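3.2 Laundry Task: Layout and Materials

The Stanatham test area was set up as a small living room corner, with plain light walls and a gray upholstered sofa. The task was to collect clothing from the sofa and place it in a laundry basket. Items were put down bunched, since folded garments had proved too easy to spot in the first layout.

The basket is cream-white plastic with small diamond-shaped holes in its sides and a tan and brown rim with a woven look. We chose it over the plain tub used in the Dulance layout. The rim contrasts with the walls and the sofa, and its height is easy to judge from above.
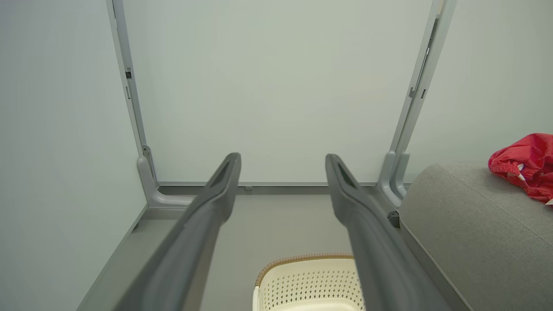

Figure 3. Basket and sofa, with red fabric on top of the sofa at right.

Sofa position was fixed for all runs. Basket position was changed between two marked spots, near and far, and the spot was logged before each run. A run ended when the last item was in the basket or after 90 seconds — whichever came first. Items that fell on the floor were recorded as dropped and left there until the run was over.

Red items were kept in both sets. Gray clothing was removed after the pilot in November because it was hard to tell apart from the upholstery. Results by basket position are given in Section 4.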